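Dollis Tabletop Cell – Setup and Maintenance Card

Maintained by: Caoimhe Tully, Satport
Hardware contact: Alaric Pruitt
Revision: May

Scope

The card covers the layout and routine care of the Dollis cell, a two-handed humanoid station used to record tabletop handling of household and office items. The current release, Padilla, holds 3,314 episodes, of which 1,214 were recorded after the left wrist was replaced. Episodes from before and after the replacement are stored in separate folders and should not be merged without applying the wrist offset file.

Table layout

The work surface is carpeted and screened on three sides. Objects are placed by the operator before each session and may lie tipped or on their sides – operators should not straighten them. Both hands are brought over the table before recording starts.
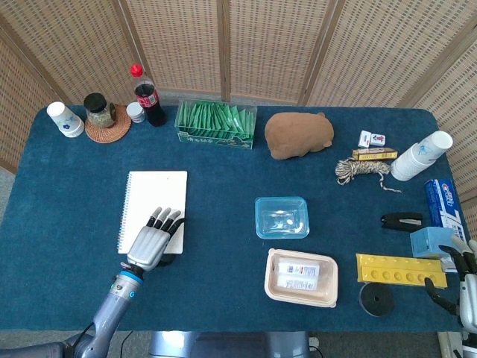 Dollis cell with objects laid out. Left hand on the notebook, right hand at the right edge of the table.

Routine care

Before each session, check the cables along the left arm for slack and wipe the fingertips with a dry cloth. Replace any fingertip that shows a split. Vacuum the carpet at the end of the day with the arms parked and power off.

Head camera calibration is repeated after every 41 sessions, or whenever the table has been moved. Results are written to the Sirnine log under the cell name.

Known issues

The right thumb may report a false contact at startup. Restart the hand controller and wait two minutes before homing again. If the fault returns, stop work and notify the hardware contact.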